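About the Paren Group

We are a small research lab inside Bukent, and we work on one question: can a surgical robot learn to place stitches from recorded practice, and how would anyone know if it had?

Most claims in this field rest on a handful of good runs. Ours did too, at first. Malathi Acharya started the group after trying to repeat a result of her own and failing on 12 attempts in a row. She still shows that result to new students.
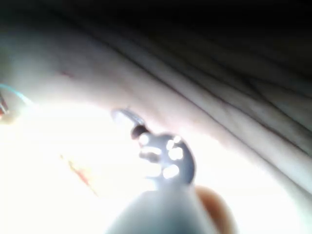 Our method is dull on purpose. A person drives the instruments, we record every session, and we keep the bad ones. The current set holds 1,293 recordings. Prakash Thampi set aside 300 of them before any training began, and the people who build the models don't get to look at those.

What we have found so far is modest. The model does fairly well at picking up the needle. Knot tying is another matter – our February numbers looked strong until we changed the lighting, and then they didn't.

We practice on synthetic pads with simulated blood. A row of interrupted stitches on a pad says very little about living tissue, and we wish more papers would say so. 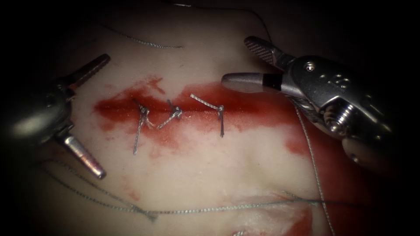
Working with us

We share recordings with the Chowdary lab and test on a second setup at Atcombe. If you think our scoring is too generous, write to Malathi. Please send the data with the complaint. We take two students a year and do not offer demos.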